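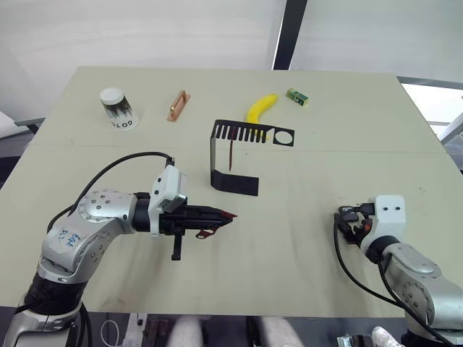 Enside Tabletop, March release: known fault

Episodes: 2,688
Affected: 1,294
Maintainer: Trudy Hinds
Last updated: Apr 10, 2026

What went wrong

The left gripper's position reading stuck during recording. The fingers kept moving, but the logged value froze for up to 40 frames at a time. Tane Cartwright found it while replaying episodes on the second cell. A worn connector on the left arm was dropping packets, and the logger repeated the last good value with no warning.

What to do

Skip any episode with grip_stale set to 1. Joint angles and video are fine. Do not replay flagged episodes on hardware. The fingers can close late and hit the table.

Status

Cable replaced. The logger now stops after 12 repeated values. Re-recording has not started.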